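In Defense of the Back Row

My aunt kept her sewing table in a way that drove the rest of the family a little crazy. The pincushion, the button tin, the chalk and the good scissors stood in a line along the far edge, and they stood there all day long, in plain sight, whether she was using them or not. My mother thought everything belonged in a drawer. I grew up on my mother's side of the argument, and I have slowly (very slowly!) gone over to my aunt's.

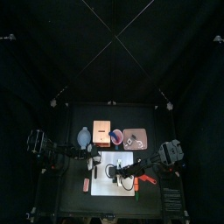

Bulb, wooden box, cup and tray in a row, with the white board in front.

What I love about a row at the back is that it leaves the near half of the table for whatever you're doing. The small stuff can collect there - a cable, an eraser, something you meant to put down for just a second - and you still know where the cup is. You reach over the mess and your hand finds it. My friend Natsumi Takeda says this is only clutter with good posture, and she may be right, but I notice she borrows my tape more often than I borrow hers.

Now, I have nothing against drawers. I own a lot of them, and for stamps and spare batteries I wouldn't want anything else.
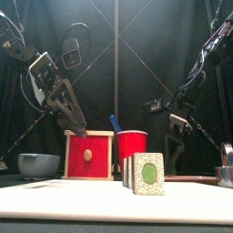 A red wooden drawer box, and a stack of three speckled blocks farther along.

My complaint is with the idea that a drawer is the end of the matter. Close it and the table looks wonderful, and three weeks later you're buying a second roll of something you already had. I once read a tidying guide with 50 rules in it, and I'd guess half of them were about hiding things.
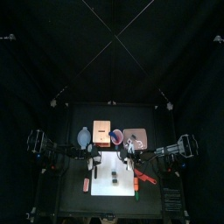

A board helps too, or a mat, or even a big sheet of paper. It gives the job an edge. When I fix a lamp or wrap a present I put one down in the middle first, and the little parts mostly stay on it, and if supper comes before I'm done I can leave the whole business where it is and slide back in afterward without a lot of hunting.

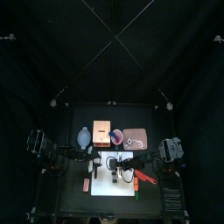
Getachew Worku, who taught me to solder one long November, never let his row grow past what he could reach sitting down, and I'd pass that along to anyone tempted to start one. Mine has crept up to seven things lately. The stapler is probably going back in the drawer, and my mother will be delighted to hear it.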